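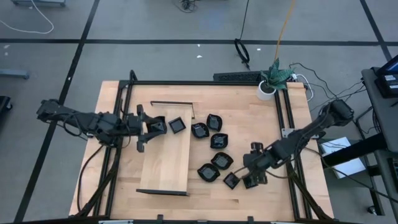 Print this page | E-mail this page

Visit report: Hendby tableware works and sorting room, Wivbridge

Last updated: May

Our group was met at the Hendby gate at 9:30 am by Ludger Weidemann, who runs the finishing side. The visit covered the press hall, the glaze line and the sorting room, in that order.

The press hall makes small square dishes and wider bowls, all in a dark colour. Output on the day before our visit was 1,494 pieces, of which 1,066 were small dishes. The clay body comes in from Halás already blended. Weidemann gave the firing shrinkage of the small dish as 5 per cent, measured across the rim, and said the mould is cut oversize to suit.

On the glaze line the pieces travel foot down on a slatted belt. Spray pressure is checked at the start of each shift and again after the meal break. Aicha Helmy from our group asked about pooling in the corners. The well of the small dish is shallow, and too heavy a coat fills the inside corners and softens the line of the rim. The works now sprays two light coats with a drying interval between them.

The sorting room took up the rest of the morning. Small dishes are put on a light wooden board for checking and the others wait on the tabletop beside it. The small pattern is square, black, with slightly curved rims that flare outward. A dark well shows a grey reflection under the room lights, and the sorters use that reflection to find pinholes and dull patches. A fault in the glaze breaks up the reflection before it can be seen as a mark.

Bowls are sorted by size. The widest has sloping sides and a flared rim, and it nests poorly with the smaller ones, so Hendby packs it with a paper layer between pieces. Long low trays are kept apart and go out in cartons of their own. Rachid Abdel Rahman noted the carton label, Nivberg, which is the trade name for the hotel range.

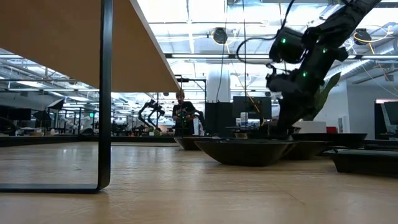

Are the seconds sold to the public?

Seconds are sold from the gate shop at Wivbridge in mixed cartons of 100, small dishes only. Bowls that fail sorting are crushed and used as fill.

We finished at 12:15 pm. Parking at the gate is limited and the bus stop is on the far side of the rail line.

This site uses cookies to remember your display settings. Accept | Decline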